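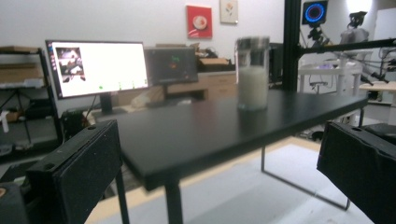

A glass of milk on a black table.

Whitlock update brings right-to-left layouts and drops the old slider

Flollura has put out a new version of Whitlock, its free theme for small business and club websites. The update went live on Wednesday at 2 pm and can be installed from the dashboard in the usual way. Sites set to update by themselves will not move to it straight away, as the company is holding automatic updates back until September.

The main change is full support for right-to-left languages. Until now, anyone building an Arabic or Hebrew site with Whitlock had to add a separate style sheet and correct the menus by hand. The theme now reads the language set in the site's own options and turns the header, side column and footer round to match. Sites in more than one language can switch direction from page to page.

"We had 327 open requests on the tracker when we began this version, and a good share of them were to do with direction in one way or another," said Ruth Nuttall, who leads theme work at Flollura. "Menus opening off the side of the screen, arrows pointing the wrong way, bullets on the wrong side of the text. We went through them one at a time."

The home page slider has been taken out. Site owners who still use it will see a notice after updating, and the images they had loaded into it will stay in the media library. Where the slider used to be, the theme will show the first of those images as a still banner. People who want moving banners can add a plug-in of their own choice, and the banner area will accept any block.

Nuttall said the slider accounted for more support messages than any other part of the theme. It also loaded its scripts on every page of a site, including pages where it wasn't used. With it gone, the theme's main script file is down from 916 KB to 327 KB.

The colour settings have moved as well. They were spread over three screens and are now on one, under Appearance. Each text and background pair has a contrast reading beside it, and the reading turns amber if the text may be hard to make out. The theme does not stop anyone saving a poor pair.

Other changes in the release include a print style for single posts, a wider reading column on large screens, a fix for captions that ran over the edge of gallery pictures, and a new setting for the number of columns in the footer. The search box can be hidden on phones. The old "compact" header has been renamed "short", and custom styles that refer to it by its former name will need changing.

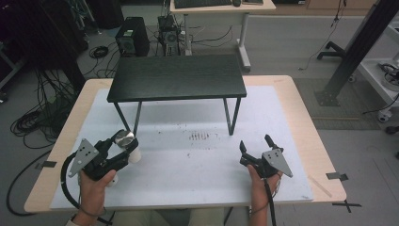
Child themes are where most of the trouble is likely to be. Whitlock's template files have been moved into new folders, and a child theme that overrides the header or the archive page will carry on using its own older copy. Flollura advises people in this position to try the update on a test copy first. A list of the moved files, with old and new paths, is in the release notes.

Lorraine Mottram, who builds sites for village halls and sports clubs, has been using the test version since the spring and has moved two of her clients' sites over to it. She said the first took her an afternoon and the second went through in less than an hour.

"The first had a child theme that I'd inherited from somebody else, and it overrode nearly everything," she said. "I ended up deleting most of it. The colours and the fonts can all be set in the options now, so there wasn't much left in there that the site needed."

She was less happy about the slider. One of her clubs uses it to show fixtures, and she has not yet found a replacement that its members can update for themselves. "I'd have liked another version's warning," she said.

Jonow, the page builder that many Whitlock sites run alongside the theme, needs to be on its latest version before the theme is updated. Older copies will load, but saved rows can lose their spacing. Estíbaliz Echevarría of the Jonow support team said a check had been added that warns users when the two versions don't match. Anyone who has already updated in the wrong order can put the spacing back by updating Jonow and saving the page again.

The Cunema shop add-on is not ready. Its product pages work with the new theme in left-to-right languages, but the basket and checkout do not turn round properly, and prices can appear on top of product names. Uldis Tamošiūnaitė, who maintains the add-on, said a corrected version was being tested and that shops in right-to-left languages should wait for it. Other shops can go ahead.

Translations of the settings screens are complete in 2 languages so far, Spanish and Welsh. The rest have gaps where new options have been added, and those options will show in English until the text is supplied. Shirley Bainbridge, who looks after the translation files, said there were short strings waiting in every language and that they could be sent in through the project's translation page without signing up for anything else.

The previous version of Whitlock will get security fixes for another year but no new features. It can still be downloaded from the archive page, and sites that go back to it will keep their menus and widgets. Colour settings saved in the new version will not carry back, so they should be noted down first.

The theme remains free for any number of sites. The paid support plan now covers questions about moving child themes, up to a limit of 3000 lines of custom code per site.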